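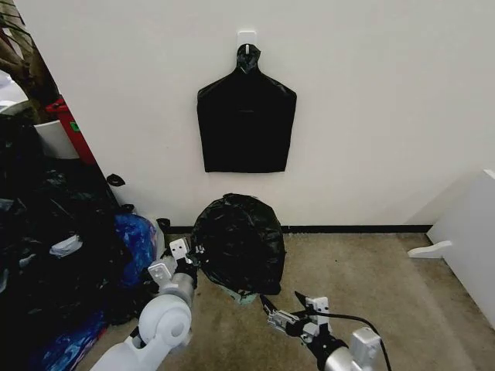 Budgeting for a two-armed robot at home

Start with the job, then the price. Trash bags are a fair test, as thin plastic slides, folds and sticks to itself. Ask the seller to run your own bags on carpet before you talk about money. Theresia Lüthi took a box of hers to the Aebischer showroom on a Tuesday and came home with a different model in mind.

What to put on the sheet:

Base unit. The two-arm Toteck was quoted to us at $2,557, and $2,656 with a second set of finger pads. Take the pads. Bought later, they ship separately and cost more.

Floor space. Measure the spot where it will work, with the furniture in place. Leave room for both arms to swing out to the side. Cables need slack too, so check where they hang when an arm is fully stretched.

Hooks. Adhesive wall hooks are cheap and keep a bag at a fixed height. Buy a pack of six and put up one to begin with. Move it until the grippers reach it easily, then add the others.

Supplies. Stick to one size and color of bag for the first month. Printed bags and plain black ones can be added after that.

Setup time. Allow four evenings. Vinzenz Fuchs planned on one and had to pay Druvley for a house call.

Service. Get the yearly price in writing, along with who pays for shipping. Druduvby includes one visit if you order before the end of November. Pads and cables are not covered.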